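Notebook - Clusgate workshop, bay 2
30th June

In on my own until eleven, then Silvana Magalhães for the afternoon. Wall panels for the booth are finished, so this entry covers the hanging, the top, and what is left before August.

Panels. The left elephant went up first, as it fixes the height of everything else. The leaf band on the back wall has to run through to both side walls without a visible step. First attempt was 14 mm low on the left. Took it down, moved the battens, rehung. Second attempt good. The print is slightly heavier in the crosshatching than on the Skultau proof, most obvious in the wrinkles of the forehead. Silvana prefers it. I have no strong view and it is staying.

Pink. Compared the back wall with both sides under the overhead lights and again with the lights off and the roller door up. No difference I could see between sheets. The proof had drifted towards orange, so the reprint was worth the money. The large flat area shows every fingerprint at an angle. Wipe with a barely damp cloth, no spirit. I tried spirit on an offcut and it lifted the black line.

Corners. The black posts cover the joints as intended. Kept the rabbit on the left wall clear of the post; the drawing sits close to the inner corner there and there was very little to play with. Same on the right with the hanging animal (sloth on the artwork list, Silvana disputes this). If the panels are ever reprinted, ask Vieira to shift both inwards by 70 mm. The hare at the back is central and needs nothing.

Top. Brown marble, cream and white veining. Checked for level front to back and side to side, packed the rear right foot, checked again. The rear edge sits just below the hare, so the animal is not hidden from a normal standing position. Seated is another matter and I have not tried it. Coasters to be used from now on. The stone marks, and I would like to hand it over clean.

Height of the top to the floor came out at 700 on the tape, which agrees with the Kultside drawing. Their revised drawing has a different figure with no note against it. Queried by email, no answer yet.

Cost to date 3,519 including the reprint, excluding my time. Invoice from Vieira is in the blue folder.

Small things. The folding chessboard lives at the rear left of the top. Please put it back there after use, it keeps getting shut in the drawer with the drill bits and the hinge will not stand it.

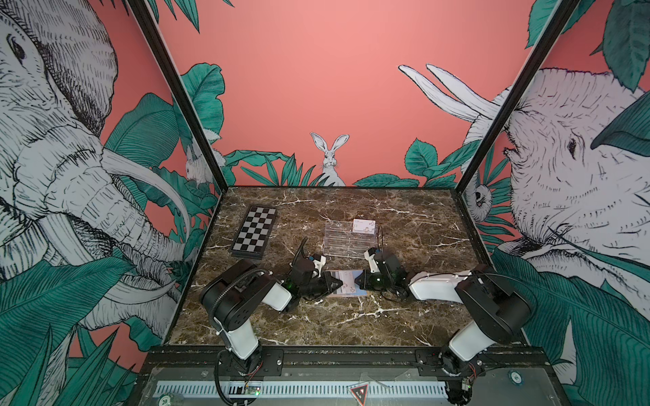
Outstanding: touch-up pen for the post fixings, edge trim along the bottom of the right panel, reply from Kultside. Silvana is taking the trim. I will chase the drawing on Monday and order the pen at the same time.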